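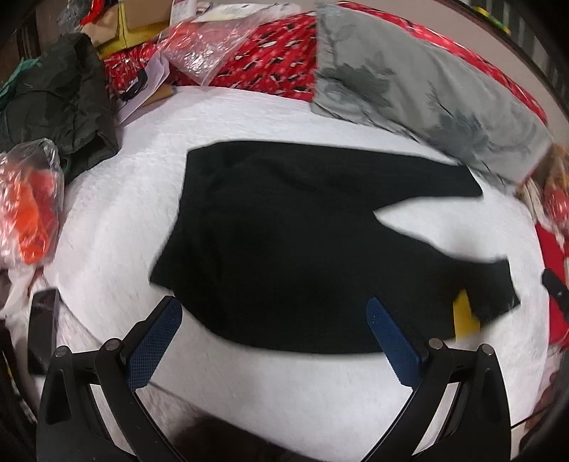

How to compare finger pads on a hand-held gripper, using clothes

We tried two kinds of pads for the Vetik hand-held gripper before we ordered a full set. In this page I write down the steps, so that you can repeat them with your own pads. You need one afternoon and a bed or a wide table.

What you need

– the gripper with its camera mounted and charged
– two sets of pads (ours were the Dulden diamond pattern and the Akl smooth pad)
– one knit garment, one woven shirt and one thing with a slippery lining
– a notebook or the Trindari log sheet

Step 1. Fix the first pads. Push each pad on the finger until it sits flat, then close the fingers slowly and look at the tips. They must meet at the same height. If one is higher, loosen the screws on that finger and correct it now.

Step 2. Lay the garment flat but do not smooth it. A dark knit on a white bedspread is a good first test: the edge is easy to see in the video, and the cover under it is soft, so the fingers can take both fabrics together by mistake. You want to know how often this happens.

Step 3. Bring the tips to the near edge of the garment with the fingers open. Close, lift by the height of your hand, hold, and put it down again. Write one of four words: held, slipped, missed, double. "Double" means that the cover came up also.

Step 4. Do 20 lifts with each garment. Change the place every time – hem, sleeve, shoulder – and keep the same order for the second pads.

Step 5. Change the pads and repeat everything. Please do not compare with results from another day, when the light and your arm are different.

Our results

With the knit, the diamond pads slipped in 2 lifts and the smooth pads in over 22 percent of lifts. With the lining the difference was much smaller. The diamond pads made more doubles, especially when I pressed down too hard.

If you have many doubles, come in at a lower angle and press less. Cleaning the pads with a damp cloth between garments also helped, mostly after wool.

Last change: Fri 3 February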